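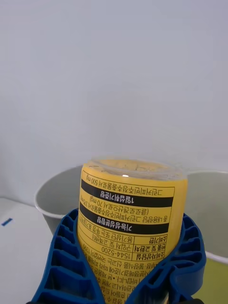
Dear Pieter Michiels, it has been a happy and rather busy stretch for the Jullora reading circle, and your grant is felt every week.

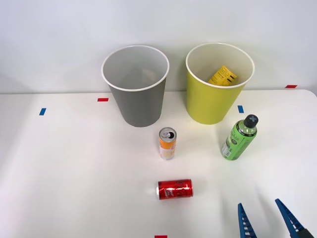
We now lend 200 books a month, and the Dekker Street group has grown so chatty that we added a second evening – a lovely problem to have!

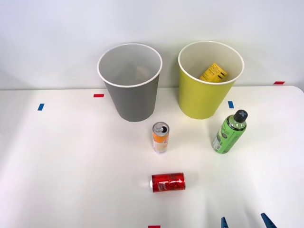
The large-print order came in late, so that line is still underspent.
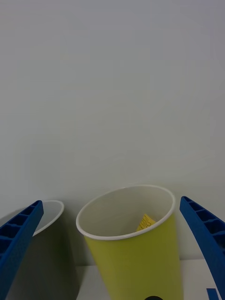
Arnout Smits will send the receipts in April, along with the new schedule.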